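Forum > Home and Laundry > Storage and folding
Topic: Yellow fleece leaves fuzz on everything dark

plumtree_764
Posted 15th December

Hello all. I have one bright yellow fleece blanket from Clatow and I like it very much, but since September it leaves small yellow hairs on the other textiles in the closet. Most of my things are navy or black, so every hair is visible. I washed the blanket two times alone and it still sheds. I don't want to throw it away. My questions are how to store it together with dark cloth, and if there is some way to stop the shedding.

ottoline
Two washes is not much for a fleece. Mine needed 5 before it calmed down. Cold water, short program, no softener. And clean the lint filter every time, otherwise you only move the fuzz from one load to the next.

gridlock_b
I disagree with more washing. Every wash rubs the nap and makes new loose fibers. Shake it outside, go over it with a rubber brush, and then leave it in peace. I have a Prorham throw which I wash once in a year and it looks new.

ottoline
Once in a year, for a blanket that people sit under? Okay, if you have no children and no dog.

gridlock_b
I have a dog. He has his own blanket.

plumtree_764
Thank you both. I forgot to say how I keep it. The closet has one deep shelf and I put everything there side by side, standing, because in a pile I always pull the wrong thing out and the rest falls. So the yellow fleece stands pressed against a dark navy cloth on one side and a black mesh textile on the other side.

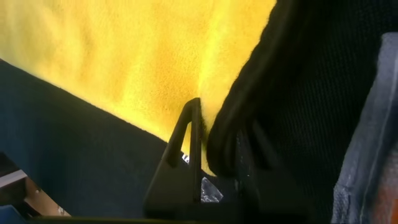 Does mesh collect more fuzz than a smooth woven cloth?

Mesh is worse, since the fibers go into the holes and hook there, while on a smooth weave they mostly stay on top and come away with a damp hand.

I learned this with a black mesh laundry sack that I kept beside a white fleece for one winter. With tape I could clean maybe half of it. So my plan now is to move the mesh first and to think about the navy later.

ottoline
Good plan. If you must keep them on one shelf, put something between. An old pillowcase is enough. I would put the whole fleece inside the pillowcase and close it with a knot.

sevenhooks
Please not a plastic bag, before someone recommends it. I kept a fleece in one of those Karras vacuum bags and the nap was flat like paper when I opened it. It did come back a little after a few days on the line, but the fold marks stayed.

gridlock_b
Vacuum bags are fine for a few weeks. The problem is when people leave them for half a year.

sevenhooks
It was four months. The packet said nothing about a limit.

marrow_and_pea
What weight is the fleece? The thick ones, 400 grams and more, shed longer in my experience. I sell at a market and customers bring this complaint mostly about the thick ones in strong colors. I can't say why strong colors. Maybe the hairs are only easier to see.

plumtree_764
The label is washed out and I can't read the weight. It feels thick. I will try the pillowcase and one more cold wash, and I will brush it on the balcony when the rain stops. For the navy cloth I bought a Cisunari lint roller, but the sheets tear in the middle. Does somebody know a better one?

ottoline
Rubber glove, a little damp, always stroke in one direction.

gridlock_b
On this we agree.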